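I wear a night guard now. Lena Jasińska, my dentist in Clorkstead, had been telling me to get one for 8 years. I'm posting what it involved, in case you keep putting it off too.

1/ I grind my teeth in my sleep. I never heard it. What I had was a sore jaw at 7 in the morning and a chipped corner on a lower molar. Dr. Jasińska showed me flat spots on four teeth.

2/ I tried the boil-and-bite kind first, from the pharmacy on Gajewski Street. It cost 20 dollars and I bit through it by July. It was also bulky enough that I woke up drooling.

3/ The custom one was 127 dollars after insurance. My plan covers guards only if the dentist writes down grinding as the diagnosis. Ask the front desk to send the claim ahead — mine was turned down once over a missing code.

4/ The fitting was two visits. Impressions at the first, then almost 20 minutes of adjusting at the second. You bite on blue paper, she shaves off the high spot, you bite again.

5/ First week: hard to sleep, lots of spit, and my front teeth felt pushed every morning. Aniela Kalinowski, the hygienist, said to call if the tight feeling lasted past an hour. It was gone by breakfast, so I didn't call.

6/ Cleaning: cool water and a soft brush. No toothpaste, it scratches the plastic. No hot water either. I let it dry before it goes back in the case.
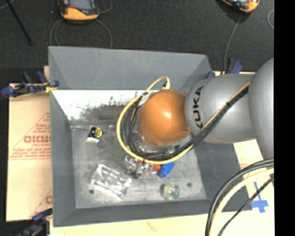
7/ The guard gets checked at every cleaning, so bring it with you. Mine has bite marks on both sides now and she says that's normal wear. It's scuffed and streaked like the floor of that gray bin, and it still fits. A crack or a hole means a new one.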